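Packing pouches, a thread for anyone who asked how I do the small stuff

1/ I've got 357 strawberries' worth of dried slices to bag up before the March market. Well, 357 portions. The shop order from Stalwood is 228 of those and the rest go on my own table. 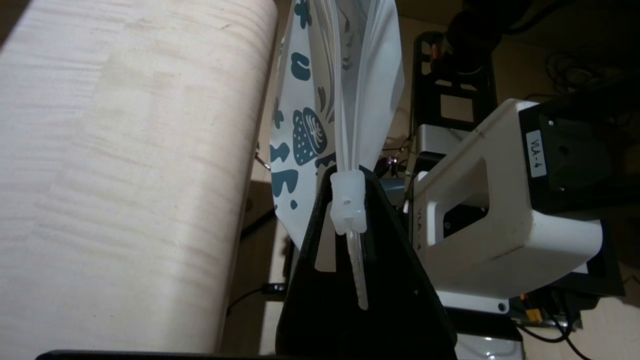

2/ I changed pouches this year. The old ones were plain brown paper with a window and they let the damp in by the second week, so the slices went chewy. The new ones are white plastic, printed in dark teal, with a strawberry near the middle and blobs and drips all over the rest. There's a clear zip-style strip down the side with a little white slider clip on it. I'd have liked red for the strawberry but one colour was cheaper.

3/ The slider is the part I was unsure about. Press-together seals are fine for me but my hands are quite good. A customer at the Fonau market told me she'd been cutting hers open with scissors and using a peg.

4/ Filling: wide-neck funnel, one scoop, give it a tap on the worktop, close it. Don't overfill. If the slices sit up against the seal you get sugary bits in the track and then it won't shut properly.

5/ If that does happen, a dry pastry brush sorts it. A damp cloth makes it worse.

6/ I do them in batches of twenty and then stop for tea. Lids back on the tubs while you stop. Dried fruit goes soft very quickly in a warm kitchen.

7/ Labels go on the back, before filling. I did 2 trays the other way round last year and every label had a crease in it.

8/ Someone asked about reusing them. I wash mine in cool water, prop them open over a wooden spoon and leave them overnight. Fine for buttons, hair bands, seeds. I wouldn't sell food in one twice.

9/ Pillai have asked for a bigger size. Not until I've got through this box.

10/ Market table is by the side door, 9 till 1. Bring change if you can.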